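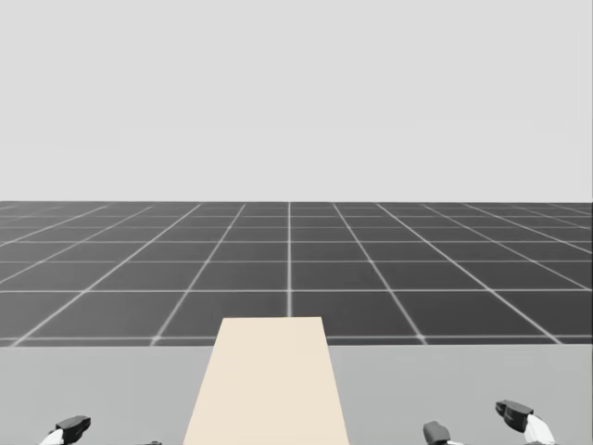
Steroden Approves Phased Purchase of Two-Arm Workstations

The Steroden technical training center has approved a phased plan to equip its assembly hall with two-arm robotic workstations, following a review of bids that closed in March. The plan provides for four workstations in all. Two will be ordered in the current budget year and two in the next, subject to a review of the first pair in daily use.

Under the plan, setup and task programming will be carried out in simulation before any hardware is delivered. Staff have been working with a simulated tabletop cell since the winter, and the results were used to set the reach and table height listed in the bid documents.

"We were able to change the layout several times at no cost beyond staff hours," said Inger Norðdahl, head of equipment planning. "The requirements we sent out were shorter and more exact than they would have been a year ago."

The contract for arms and grippers has been awarded to Ladefoged. Arnar will supply the tables, guarding and electrical work. A third bidder, Flestero, submitted a leasing offer that was judged more expensive over the full service period.

Sixty percent of the first-year allocation is reserved for hardware. The remainder covers installation, spare fingertips, software licenses and instructor training. Jyoti Yadav, who oversees the center's budget, noted that spare parts had been left out of earlier equipment purchases and later had to be paid for from the maintenance account.

Simulation files and task scripts prepared by the center will remain its property under both contracts. Floor markings and power outlets for all the workstations will be completed during the first phase so that the hall is closed only once.

Questions about the delivery schedule should be directed to Baldur Zoëga in the purchasing office.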